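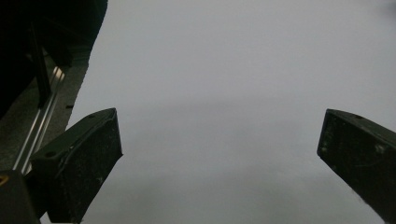 Gray surface, check for tone and marks

30 March 2026 – Siriporn Klinhom
Last updated 30 March

Purpose: decide whether the pale gray surface can stay as the plain background for the Wotby work, or whether Lertchai should order a replacement before July.

Tone is a cool light gray, smooth, with almost no feature to it. Brightest in the upper half. Toward the lower middle it goes slightly darker and softer, with faint cloudy gradations. No pattern that would confuse an edge reading.

Procedure used so far: dry cloth, 4 passes, then a damp cloth, then a wait of 60 minutes before any reading. Edivaldo wants the wait shortened. I would leave it alone until the Thongdee sheets are done.

Second view shows the same light gray with a faint bluish tone, slightly brighter toward the upper right. A marginally darker band runs across the middle and lower regions. The difference is small – I would not correct for it in the notes.

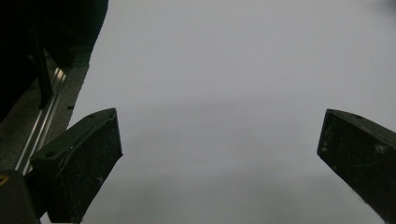

Open items

- Repeat with the side lamp off. If the darker band moves, log it as lighting.
- Ask Auður for the Iltetti gray card and compare under the same lamp.
- 400 grit stays off this surface. Fongchan has the offcut for abrasion trials.
- Old log has 6 readings with no lamp position written down. Do not average them with the new ones.

Keeping the surface in use for now. Replacement request on hold, Lertchai informed.

4 comments – 6 shares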